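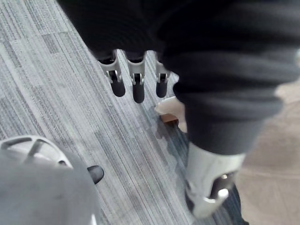
### 3.2 Choosing between repair and replacement of timber windows

Householders were asked what had led them to repair their sash windows or have new ones fitted. We sent the survey to owners of houses in Hiren and Kwan and received 233 replies. Tenants were left out of this part of the study, as most of them do not make the decision themselves.

Cost came up often, but people meant different things by it. Some compared the two quotes and took the lower one. Others added the price of repainting over the next 10 years, and this usually made the repair look dearer than it had at first. Interviews lasted about 45 minutes and were held in the respondent's home where possible.

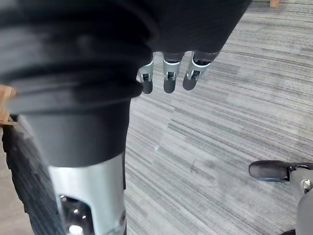

Draughts were the second reason given. Owners who had already tried brush seals were more willing to keep the old frames, even when the lower rail needed new timber. Those who had not tried them tended to ask for a full replacement from the start. Replies by age of house are plotted in Figure 4, at the end of Section 4.
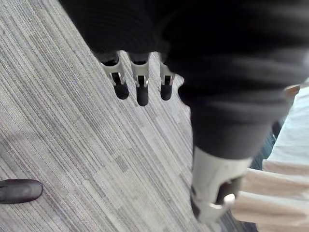

**Housing and Building Repair Group, Department of Building Studies**

Coding of the interview notes was done by Mitiku Belay and checked by Selamawit Admasu. Where they disagreed, the passage was read again and given both codes. Answers collected in December mention cold rooms more often than the earlier ones, and we treat the two sets separately in Section 4. Windows with rot in the sill are also listed on their own there, as several joiners would not quote for a repair.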